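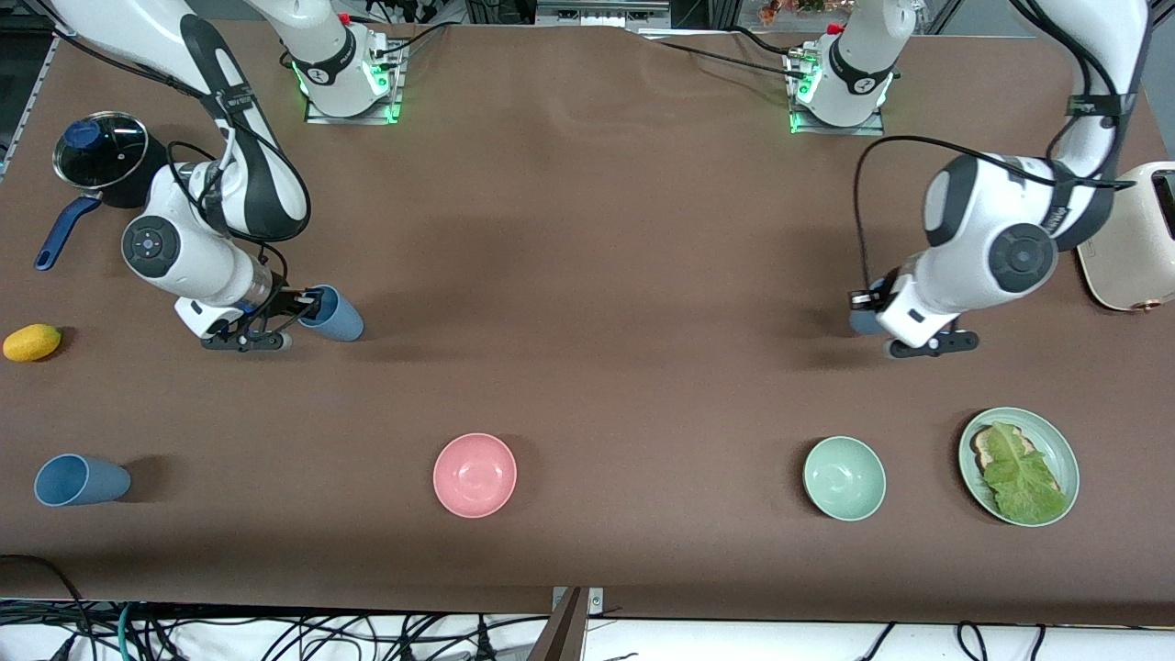 Right gripper on a cup, Saturday afternoon at robot club

Our project this term is setting a breakfast table with two arms. We named them Wadik and Sani. Tamás wanted numbers and got outvoted!

Cups are the hard part. When one's lying on its side you have to come in low and close slowly (the bowls are so much friendlier, I love the bowls).

We're at 1,031 practice runs now, and 19 of those are mine from today. My shoulders hurt and I mostly sat in a chair??

Osaze wants to do the toaster next. I said let's get both cups upright first, then toast.

Demo night's in October. If you've got tips for picking up round slippery stuff, my replies are open, please please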